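Whites, again

I finally tackled the white wash in August, after putting it off until the pile had its own corner at our place in Murholm. My one rule now is to hold every shirt up and give it a good look before folding (collar, then hem, then all that baggy bit in between!).

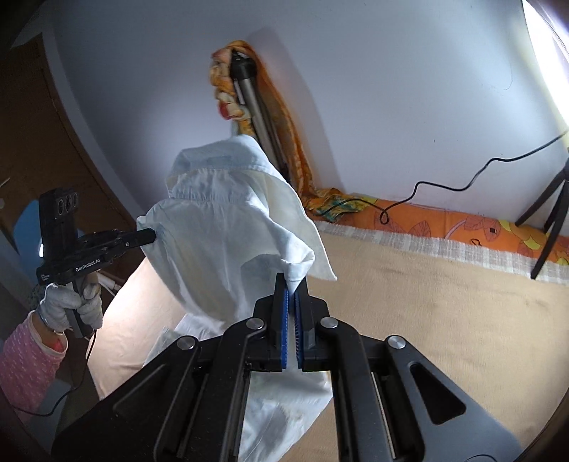 Sohail Paracha wrote in to say he never folds shirts at all, he hangs the lot, and that a faint stain should go straight back in the tub with soap and 14 minutes of patience.

Fair enough, Sohail, but I've got no closet space left, so folding it is. I pull the fabric straight first, and that goes double for anything long and narrow. 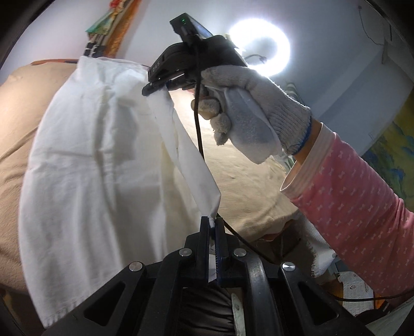 Then I smooth it flat with my palm and put the heaviest pieces at the bottom of the stack. Next month: towels.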